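Ticket 2-500: Registers at Gastetti drop off the network every lunch
Status: Resolved
Priority: High (was Low, until lunch)
Handled by: Panagiotis Golob, Omex managed IT

Reported problem
All registers at the Gastetti downtown store lose connection shortly after 11:30 am and come back by themselves before 1 pm. Card payments fail, the kitchen screens freeze, and the store goes back to pencils. The store manager's description, in full: "It's doing it again." No earlier ticket on record.

11:52 am
Called the store. Was put on hold by a person who then forgot about the hold and took two sandwich orders near the phone. Remote login to the main switch timed out. Monitoring showed the site as green, which was generous of it.

12:10 pm
Got in through the backup line. The internet link is fine. Ping from the firewall to the registers: 79 percent loss. Ping to the office printer: perfect. The printer has never had a bad day in its life.

12:25 pm
Swapped the registers to the spare switch ports with help from the shift lead. No change. Restarted the switch. No change, plus one complaint.

1:04 pm
Everything came back. I had touched nothing for ten minutes, so I can't take credit.

3:40 pm
Pulled the logs. The DHCP pool for the register network has 31 addresses, and at 11:34 am every one of them was taken. Gastetti does not own anything like that many registers. The extra devices all show up as "Filip", which is the host name the store's menu tablets use. Asked the store to send over anything they had on the menu tablet setup.

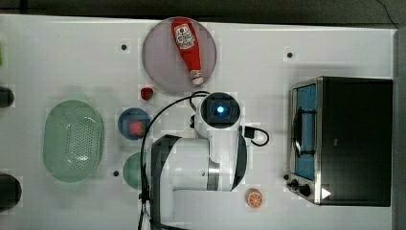
Attachment 1: ketchup bottle on plate, strawberries, robot arm

Replied asking for the tablet settings page. Received it at 4:15 pm.

4:30 pm
Cause found. The Filip tablets belong on the guest network. A settings update from Jinport in March moved them to the register network, where they ask for a new address each time they wake up and never give the old one back. They sleep all morning. At lunch they wake up together and help themselves. By 1 pm the leases expire and the registers get a turn.

Fix
Moved the tablets back to the guest network.
Gave each register a reserved address, which the previous installer's notes say was done already. It was not.
Raised the lease time on the register network to 500 minutes.
Added an alert for when the pool is nearly full, so the monitoring can be green for a reason.

Next day, 12:45 pm
Watched the whole lunch rush from the dashboard. No drops, no loss, pool steady. Called the store to confirm. Manager said it was "fine, I guess, but the printer's acting weird."

Opened a separate ticket for the printer.

Still open with Jinport: why the update changed the network at all. Their first answer was a link to the page for resetting my password.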